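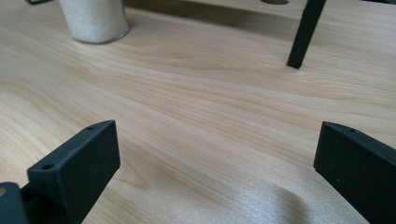 Kudach project: the finger length fault

Gallery and notes from the Stastero workshop, Clavthorpe

In December the arm on the Kudach project drove its fingers into the table during a pick-up and broke one of them. No one was hurt. The arm was stopped by hand, and all playback was suspended while we found the cause.

The cause was a set of replacement fingers on the hand-held gripper. They were slightly longer than the old ones and the change had not been entered in the settings file. This page sets out what happened and how the work is done now. It was put together by Evanthia Karras, with the checking notes by Ourania Kontogiannis.

The hand-held gripper
The gripper over the bench, fingers open and nothing held. Both fingers are dark grey with squared-off tips, and there are small round holes in their top surfaces.

Starting position
Each recording begins with the fingers apart and just above the wood. The operator holds still for a moment, then moves to the object. The software uses that pause to work out where the table is, and it relies on knowing how far the tips are from the camera.

The table
Pale wood with a strong grain and a slight sheen. The light catches it between the fingers and washes out part of the grain. We suspected this glare first and spent most of a morning on it. It makes the table harder to find in some recordings, but it was not what broke the finger.

Objects on the bench
The white container and the other things stay further back until they are wanted. Their positions had no bearing on the fault.

How the recordings are used

A person carries out a task with the hand-held gripper and the movement is recorded. The recordings are then used to drive the arm, which has fingers made to the same drawing. For this to work, the distance from the camera to the fingertips has to be the same on both, or the difference has to be written down and allowed for.

Until the change of fingers it was the same on both. The original pairs for the hand-held gripper and the arm were printed by Kyriakidis in one batch and measured when they came in.

What happened

The change of fingers
One finger on the hand-held gripper had worn at the tip and was letting small objects turn in the grip. A new pair was ordered from Kyriakidis and fitted by us. We had sent the wrong version of the drawing. It was a trial version with a longer tip, drawn up for a different task and never used. Kyriakidis printed what they were sent.

Fitting
The new pair went on with the same screws in the same holes. They opened and closed properly, the two tips met squarely, and the gripper was put back into use that afternoon. The fitting sheet asked for screws, travel and alignment to be checked. It did not ask for length.

Recording
Work carried on as normal. By the time playback started, the project had 505 recordings, of which 486 had passed the first check. The 64 made with the new fingers had all passed.

The first check
The check looks for dropped frames, missing gripper readings and movement that is too fast for the arm to follow. It does not compare one recording with another. A steady error in height goes straight through it.

Playback
The arm ran several of the older recordings without trouble. It was then given one of the newer ones. On the way down to the object it went past the point where it should have stopped, the fingertips met the table, and the arm went on pushing.

The stop
Ourania Kontogiannis was at the stop button and pressed it when she heard the finger creak. The finger split at its base. The larger piece stayed on its screws and a smaller one landed on the floor, inside the marked area.

The force limit
The arm should have stopped itself on contact. The limit had been raised for an earlier job that involved pressing a lid down, and it had not been put back. This was a second fault, separate from the first, and we consider it the more serious of the two. A wrong finger length will spoil recordings. A force limit left high could injure someone's hand.

Finding the cause

Glare
Our first idea was that the bright patch on the table had confused the height estimate. We put a matt cloth down, took new recordings and compared them with the old ones. The heights were still wrong by the same amount. Glare would have given an error that changed as the gripper moved, and this one did not.

Loose mount
The second idea was that the mounting had shifted on the hand-held gripper. Every screw was tight. We took the fingers off, refitted them and recorded again, with the same result.

Measuring the fingers
The old pair was still in the parts drawer. Laid side by side on a flat plate, the difference could be felt with a fingernail, and the calliper confirmed it. From there it took a few minutes to find the wrong drawing in the order email.

Damage and lost work

One arm finger was broken and has been replaced. The table has a small dent, which has been filled. The arm's wrist was tested for play and found to be sound.

The 64 recordings were taken out of the main set on the day the cause was found. They are being kept in a separate folder. The error is the same in all of them and it should be possible to correct it in software, but none will go back in until corrected copies have been tried on the arm with a foam block in place of the table. The folder is marked so that it cannot be picked up by a training run.

What has changed

Finger length is measured at fitting. It is written on the fitting sheet and entered in the settings file by the person who did the measuring. A second person reads it back.

Every finger now carries a version letter on its underside. The letter is in the drawing, so it comes out with the print. Fingers without a letter are not to be fitted. The old unmarked pairs have been put in a box with a label on it, and the trial drawing has been moved out of the ordering folder.

Each session starts with a touch test. The operator lowers the open gripper until both tips rest on the wood, holds it there, and lifts it again. The software should read a height of zero. If it does not, no recordings are made until the reason has been found.

The force limit goes back to its low setting whenever the arm is switched on. Raising it takes a password and lasts for up to 30 minutes. After that the arm stops and has to be restarted.

The first playback of any new batch is done at reduced speed over foam, with one person at the stop button and no one else inside the marked area. We had been doing this for new tasks only.

Still open

The first check still has no test for height. Evanthia is writing one that compares the lowest point of each recording with the rest of its batch and with the batch before. It works on the 64, but it also flags good recordings where the object is tall and the gripper never comes near the table.

We have not decided what to do about the sheen. A matt finish would help the cameras, although it would also make the newer recordings look different from the older ones. For now the table stays as it is and the lamps have been left where they were.

The fitting sheet and the touch test instructions are kept in the folder by the bench. Anyone borrowing the hand-held gripper should read both before the first session and sign the front page. Questions about the recordings should go to Evanthia Karras, and questions about the arm to Ourania Kontogiannis.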